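How to budget for a small arm cell (quick version)

Written up fast after the Irnbridge order, ask Radka Vukčević if anything's unclear.

Step 1. List the objects before you price anything. Real ones, from the shelf. Widest part, weight, how slippy the casing is. Shiny round stuff is the worst.

Step 2. Gripper next, then arm. Other way round and you end up paying twice. Our fingers were 508 from Mensah, wrist camera 234. Check stroke against your widest object, and check it agian with the fingers fitted.

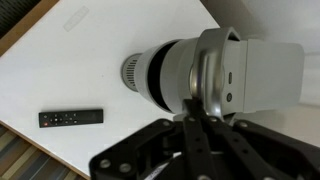
Step 3. Bits that never make the quote. Cables, mounting plate, spare fingertips, e-stop. We'd put down nothing and spent 1,429. Ask for these as seperate lines.

Step 4. Lead times. Skodov said 11 weeks for the arm. Order the table and camera later, no point having them sat in boxes.

Step 5. Hold some back for breakages. Test objects too, they get dropped.

Send the sheet to Boris Jurić by November if you want it in next year's money. One tab per supplier please.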